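Home | Columns | Workshop | Letters | Archive

2026-04-07
By the Tuesday columnist

In Defense of the Table Where Things End Up

Every shared workroom has one table that was bought for a purpose and now has a population. Ours is white, sits near the yellow line on the floor, and was meant for assembly. I have been asked, in the nicest possible terms, to support a campaign to clear it. I decline.

The campaign began in March, when the tenants' newsletter at Utamau ran a piece on "surface discipline." The idea is that a table should hold only what you are using right now, and that everything else should go home. I would like to meet the person whose things have homes. Mine have sublets.

Take the tape measures. There are two of them, both yellow, and they live side by side on the padded part of the table. Surface discipline says one is plenty. Surface discipline has never gone looking for a tape measure in a building with 13 tenants. The second one exists so that the first one can be borrowed by somebody from Ison and come back in its own good time, which last winter was five weeks.

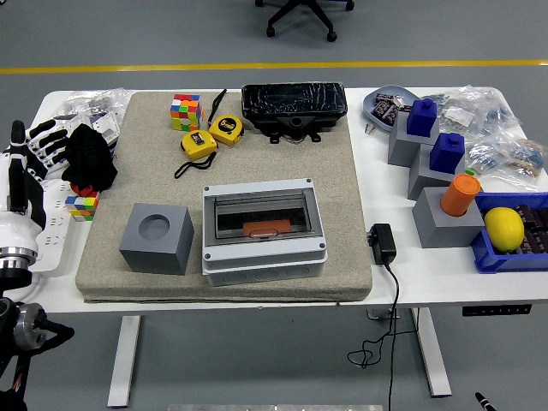 Then there is the question of toys. I am told that a Rubik's cube has no business on a work surface, and two of them, a big one and a little one, amount to a lifestyle. I have watched grown adults wait for glue to set. They will either twist a cube or start giving opinions on other people's wiring. I know which I'd rather sit next to.

I'm less romantic about the electrical boxes. The one with the clear cover has been "going up on the wall" for as long as I've rented here, and I no longer expect to see it there. Still, a box on a table is a promise, and a box in a cupboard is a thing you buy again. We tried the cupboard. The Kozma shelving unit in the hall, Unit 2302 on the inventory sheet, swallowed every spare part we had, all correctly labeled, and we went out and bought the same parts a second time.

Bags are harder to defend. Small white parts in clear plastic look like leftovers from a job that went fine without them. I'd keep them anyway. The day you throw out the bag is the day the job comes back missing a piece. 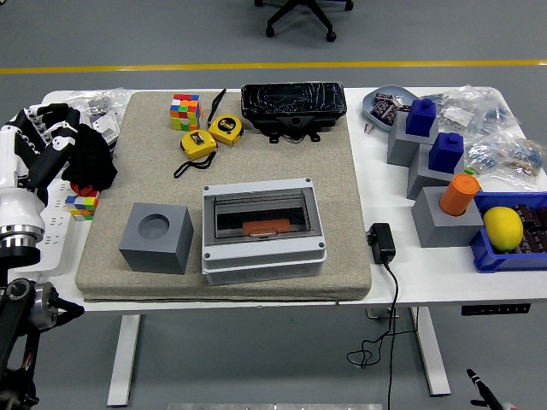

What I Would Agree To

I'm not a savage. Coffee cups should go. So should anything with a crust. If a bag sits there for a full year, its owner can be asked to say out loud what's in it, and if they can't, fine, out it goes.

Jololar, down the hall, cleared their big table in a single afternoon and sent the rest of us a photo of it, bare and shining. They came by the next morning to ask if we had a tape measure.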